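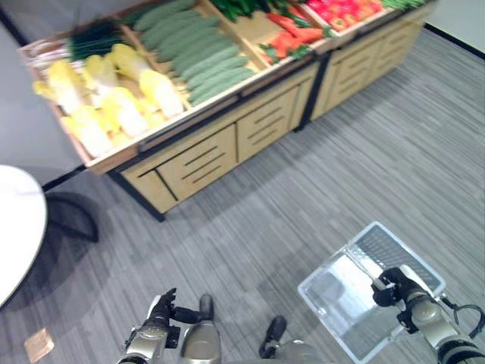 蔬菜岛到底该怎么摆?进来吵

版块:小店经营 / 陈列与货架

葱白不葱绿(楼主)
店里的木头菜台,两节拼的,顶上斜格子。现在的顺序是白菜在最前面,黄瓜居中,胡萝卜和西红柿往右。我老婆说像菜市场,我说我们本来就是卖菜的。求各位点评,轻拍。

三号仓库
黄瓜码得比我家书架整齐。白菜那格太满了,客人抽一棵,剩下的会集体表态。

Rorkness老客户
同意楼上。另外大红的西红柿放那么远干什么?应该放最前面当门面。我店里就这么摆的,4月份换的位置,西红柿当月多卖了362块。

葱白不葱绿(楼主)
回楼上:西红柿放前面,小孩路过必捏。我试过,捏完还要评价“这个软”。白菜扛揍,所以白菜站岗。

阿茶不喝茶
那一捆长长的白杆子是大葱吧?横着躺在白菜后面,葱叶又在旁边另待着,看着像分居。

葱白不葱绿(楼主)
是大葱。竖着放试过,倒了,顺便带走两根黄瓜。

三号仓库
没人问柜子吗?正面那几块带横条缝的板子挺好看,透气的?哪家的?多少钱?

葱白不葱绿(楼主)
Lamora的,3,695一套,不含安装。装的时候对着说明书坐了一下午,说明书是Van Dusen的,寄错了。条缝透不透气我不敢说,反正进灰。

Rorkness老客户
3,695!我那套找木匠打的,一半都不到。而且你这中间有条黑缝,两节没拼严吧。

葱白不葱绿(楼主)
地不平,赖房东。缝我看习惯了。

Martti Niskanen
我在Tadusgate那边做过九年果蔬陈列,中文一般,见谅。颜色其实排得可以:浅黄、绿、橙、红,一路往右走。问题是绿叶菜紧挨着黄瓜,绿靠着绿,客人看不见叶子。建议把胡萝卜插到中间去。

阿茶不喝茶
不同意。胡萝卜自己也带着绿缨子,插过去只会更乱。再说谁买菜看色谱啊,我妈买菜只看价签。

Martti Niskanen
你妈妈是对的,但她也要先看见菜,才会去找价签。

三号仓库
灰地毯配菜台我也想说两句。掉片叶子踩一脚,你拿什么擦?

葱白不葱绿(楼主)
拿吸尘器和耐心。地毯也是房东的,不让揭。

Rorkness老客户
所以结论是换房东。

葱白不葱绿(楼主)
先换胡萝卜吧,房东比较重。6月3日星期一进货,顺手挪,挪完回来汇报。最右边的豆角还没人骂,我当它及格了。

阿茶不喝茶
豆角太靠边,刚看见。不及格。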